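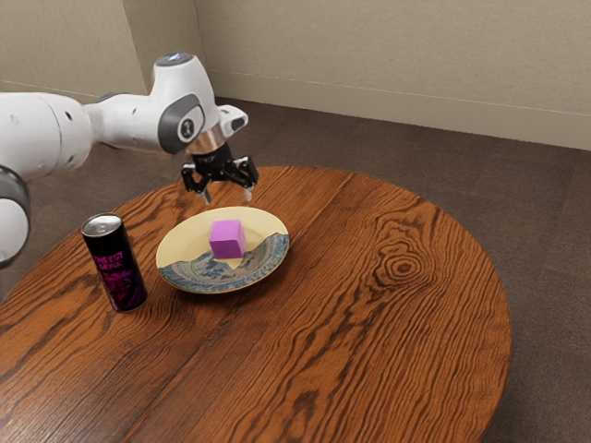 Konrad Piątek wrote to ask why his quote for a small arm came in at nearly double the price on the website, and whether he should just wait until January and try again with next year's money. Don't wait, Konrad. The quote is probably fine. The website price is for the arm, and an arm by itself can't pick up a thing.

I've now put together two of these budgets, one I'm proud of and one I'd like to burn, and this page is the method I wish I'd had for the first. It's for a small bench setup: one arm, one gripper, a table, objects you can hold in one hand. If you're buying for a factory floor, you need somebody better than me.

Step 1. Write down the job before you look at any arms

One sentence. Ours was "pick up a small block from a plate and put it somewhere else, over and over, without breaking the plate." It sounds silly on a planning form, but that sentence settled more questions than any brochure did. It told us the weight (next to nothing), the reach (a tabletop) and the kind of gripper (two fingers, nothing fancy).

Then add what else will be on the table. I forgot this the first time. A cube on a bare surface is one job. A cube on a patterned plate with a tall can standing next to it is a harder one, and you may end up paying for a better camera, or a longer setup, or both.

Step 2. Do it in simulation first

I know, you want the box on your doorstep. I did too! But a simulated arm costs you a decent computer and your evenings, and it'll show you the expensive mistakes while they're still free. Put in a table the size of yours, put the arm's base where you think it's going, and drop in a few objects at their real sizes.

Here's what I check:

Can the gripper come straight down on the object from above, everywhere on the table I care about?
Does the arm clear the tall stuff on its way there?
When the fingers open all the way, do they bump the rim of the plate?
Where does the elbow go? (Into the wall, the first time I tried it.)

We ran 132 trial layouts before ordering anything. Most of them took a minute, because all I was doing was sliding the base over a bit and trying again. By the end we'd dropped the long-reach model from the list, and that was the biggest single saving in the whole plan.

One warning. Simulated objects tend to behave themselves. Slippery cans, plates that scoot when you nudge them, a table with a wobble - leave some slack for all of it.

Step 3. Make the real list

This is where Konrad's missing money went. Get a separate line for each of these, even if the seller bundles them:

Arm and controller
Gripper
Spare fingertips (they wear, and they're cheap if you order them up front)
Mounting plate or stand
Table, or whatever it takes to make your table stiff enough
Camera and its mount
Cables, power, emergency stop
Computer
Shipping, plus duty if it's coming from abroad
Training
Service plan
Somebody's time

That last one always gets left off. Getting our bench going ate 71 hours between Genowefa Kalinowski and me, and Genowefa is quick. If those hours come out of a paid job, they belong in the budget.

Step 4. Get quotes you can compare

Send every seller the same one-sentence job and the same list. I wrote to Tuvberg and Cundent, and the two replies hardly looked like they were about the same project. Tuvberg gave me one fat number. Cundent gave me a low one with the gripper, the flange adapter and the stand all listed as options on the second page.

So I copied both into my own sheet, line by line, and wrote back about every blank. Tuvberg came out cheaper once everything was in. Ask these while you're at it:

Does the gripper bolt straight onto the wrist, or do I need an adapter?
Is the software a one-time fee or a yearly one?
Who pays for shipping if it goes back for repair, and how long is it usually gone?
Can I try my simulated layout with your model of the arm before I sign?

A seller who dodges that last question has told you something useful.

Step 5. Split the buying

You don't have to get it all in one go. We bought the arm, gripper and stand first and borrowed a camera from Szymon Zawadzka at Prasbridge until we knew what we needed. Our own came months later and it was a cheaper one than I'd penciled in.

What I wouldn't put off is the emergency stop, the stand and the training. I put off the stand in my first budget, clamped the arm to a desk, and spent two weeks chasing a gripper that kept landing a hair to the left. It was the desk.

Step 6. Hold something back

I keep a tenth of the total in a line called "stuff." Barbara Stępień hates that name and makes me write "contingency" on the copy that goes upstairs. Call it what you like, but don't let anyone shave it off. Ours went on a longer cable, a second set of fingertips and a lot of plates.

If you're stuck on whether to buy new or used, Qudah has refurbished arms now and then. Ask for the running hours and whether the controller still gets updates. I'd buy a used arm. I wouldn't buy a used gripper again.

Last updated July 2018. I'll add my blank sheet once I've cleaned our prices out of it.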